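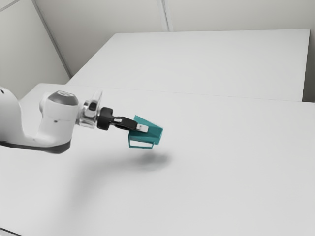 Does a fancy water filter make better coffee? Mine made it slightly different for a month, and then I stopped being able to tell.

I bought the Skurkex in October, after reading far too many reviews by people who had owned theirs for a weekend. It cost $146, cartridges extra. The box promised "up to 2000 cups" per cartridge, and you can guess how much weight that "up to" was carrying. My first one started dripping like a bad faucet long before then, and we are not a big coffee household.

The sales pitch is that minerals in tap water flatten the flavor. Fine, I can believe some of that. The water in Sturndale is hard enough to leave a crust in the kettle, and the crust did get thinner. Whether that has anything to do with "unlocking the bean" is another matter. I tried 3 blind tastings at the kitchen counter with my eyes shut and my wife handing me cups. I picked the tap water as the better one twice.
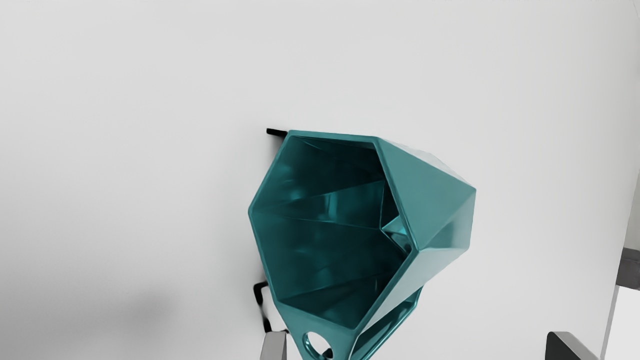 She picked it once and then said she'd rather just drink her coffee, thanks. I know this proves very little – the beans were supermarket beans and I had a cold for one of the rounds. But the company's own proof is a chart with no numbers on the side, so I don't feel too bad.

What did help was dull. I cleaned the machine. I bought a smaller bag of beans from Amegashie, the roaster by the post office, so they got used up before they went stale. I also quit leaving the pot on the hot plate for an hour. All of that together cost me $10 more than I was spending before.

The Skurkex is under the sink now with one cartridge still sealed. If you live nearby and want it, leave a comment – I'd take half price.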